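ok thread time. spent all of November teaching a robot arm to pull a thing out of a stand and put it on a tray. by hand. as in MY hands. notes below mostly so I don't forget

1/ the job: thing with a pale handle sits in a black stand. arm reaches over, grabs handle, lifts it clear, sets it down in the tray. put it back. do it again. a four year old could learn this in one go

2/ the arm needs more than one go. target for this task is 1,000 demos. I am the demos

3/ setup for anyone asking: small leader arm in my left hand, real arm copies it. Takagi controller in between. I wear the headphones so I don't hear the fan

4/ before that we did it the other way, just grabbing the arm and pushing it through the motion. kinesthetic teaching if you want the fancy name. great for getting a feel for the joints. bad for your shoulder. also your own hand ends up in every shot and the policy starts to think a hand is part of the job

5/ so, remote. you sit off to the side and drive with the wrist view up on a monitor. takes a day or two before your brain stops fighting it

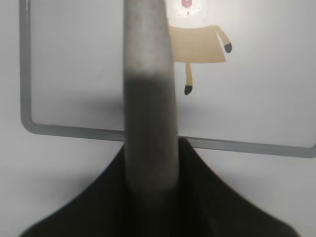
6/ biggest thing I got wrong early on: speed. I was going fast bc I wanted to be done. fast demos are sloppy demos. you overshoot, correct, overshoot the other way, and all of that wobble gets learned. every bit of it

7/ slow but not TOO slow. if you stop and think in the middle of a reach, the arm learns to stop and think. mine had this little pause before every grasp for a week. that was me. that was me deciding

8/ fix was dumb. I say the move out loud before I start. "over, down, close, up, left." then go. no thinking once the recording light is on

9/ first batch was 100 demos. trained on it overnight, came in with coffee, all excited. arm went straight to where the handle ALWAYS was and closed on air. bc I'd never moved the stand. not once. rookie stuff

10/ so now the stand moves every single time. turn it a bit, slide it toward the tray, slide it away. there is no tape on the table anymore, I was using the tape without meaning to

11/ same with start pose. don't park the arm in the same nice spot each time. start high, start low, start kinda twisted. annoying to do and it helped more than any setting I changed

12/ lighting I have mixed feelings on. shadows from the stand move around when you turn it, I figured that'd confuse things. so far no? ask me again after the next run

13/ also keep some of your mistakes!! not the wobbly ones. the ones where you miss, back off cleanly, line up again and get it. those are gold. a policy that's only seen perfect grabs has no clue what to do after a bad one

14/ I keep a text file open and type one letter after each demo. g good, r recovered, x toss. 6 x's in a row means go eat somthing

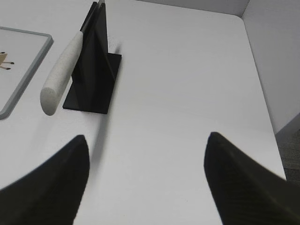
Akihiko Sugiyama replied that he'd cut the recoveries to their own set and mix them in late, otherwise the arm learns to miss on purpose so it can recover.

15/ ok yes that is a real thing and I've seen a small version of it. it'd come down next to the handle, back up, then come down right. every time. like a nervous golfer. splitting them out tonight

16/ someone in the Cedthorpe lab asked why not just script it. you can! if the stand never moves and the handle never tilts. script is faster, cheaper, done by lunch. I'm not against scripts. this task moves around so here we are

17/ other question I get a lot: can more than one person do the demos. yes but talk first. Wiebke Brinkmann did a batch for me while I was in Reltunville and she comes at the handle from the opposite side. both ways work fine. mixed together the arm tried to do the average, and the average is straight into the stand

18/ we picked her way. it's better, wrist doesn't have to roll so far. I redid mine. not bitter (a little bitter)

19/ grip stuff. close later than you want to. I kept closing while still moving down and the handle would get nudged over and sit crooked in the fingers. come to a full stop, THEN close. count a beat. it feels slow on the leader arm and looks totally normal on playback

20/ watch your playback btw. not all of it, you'd go nuts. but a few from the start of each session and a few from the end. my end of session ones are visibly worse. I lean. the arm leans

21/ sessions are 40 min now with a real break. used to be two hours. I get fewer demos and toss way fewer so it evens out

22/ if your wrist view can't see the thing you're about to grab, drive so it can. you might know where the handle is from looking over the monitor, but the policy doesn't get to look over the monitor. this took me embarassingly long

23/ I put a box in front of my chair so I can't peek. works great. hate it 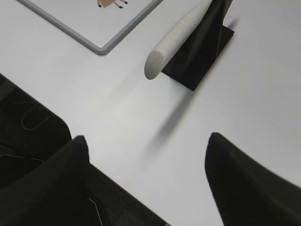

REPLIES + LEFTOVERS

- what software: Illis for recording, our own scripts for the rest. they're ugly, no I'm not posting them yet

- foot pedal for start/stop, yes, get one. hitting a key means letting go of the leader arm and you get a twitch at the front of every recording

- resets take longer than the demos. put on a podcast. you are the reset

- do you get better at it: yes and that's sort of a problem, my early demos and late demos look like two different people. I dropped most of the early ones

- next up is the same task with the tray moved to the other side. starting over on the count, another 1,000, my left hand already knows

- back at it at 8 am, will add the split set results under this when the run's done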